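Craft table tips: cups, twine, and a cloth that won't stay flat
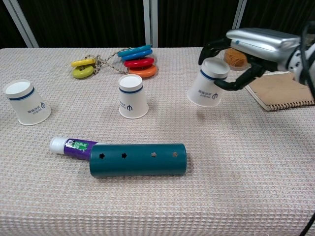 Paper cups rim down, twine and notebook behind.

Quick one, long day. Got asked again how I set up a table for the kids' craft hour so here are my notes, in no order.

CUPS. Store them upside down. Dust stays out, and so do beads, crumbs, the odd bug. Narrow end up also means they are harder to knock over. Plain white paper ones with a bit of print are fine, don't pay for fancy. I get mine from Gukex, sleeve of 15, and they hold up to glue but not to paint water for more then a day. Paint water goes in a jar.

Never stack damp ones. They stick and then you tear the rims.

TWINE. Put the ball in a small see-through tub. Stops it rolling off. Pull from the middle if you can find the end, if you can't, pull from outside and put up with it. Tape the loose end to the rim when done. Cut 3 lengths more than you need, always.

TABLECLOTH. Waffle weave, pale. Hides creases, shows ink, you choose. Small things don't skate around on it like they do on vinyl. Bad for writing on though, pen goes bumpy, so slide a board or a notebook underneath. Glitter gets down in the little squares. Shake it outside, then lint roller, then wash. Cold. Mine came from Carar in the July sale and shrank some 2 inches on the first hot wash, my own fault.

NOTEBOOK. Spiral, brown card cover. Lies flat when open. I write down what ran out, who needs left handed scissors, that kind of thing. Keep it at the back so it doesnt get glued.

BACKDROP. Dark curtain behind a light table if you want to see what you've got. White cups on white wall, you lose half of them. Doesn't have to be nice fabric.

PACKING UP. Cups first, one inside the other, into a bread bag. Then twine. Cloth last, folded inward so the bits stay in till you get to the door.

Posted 09/02/2020. Still looking for a twine tub with a hole in the lid, the Trurnberg one cracked. If you know of one leave a comment. Next time, scissors and how to get tape gunk off them.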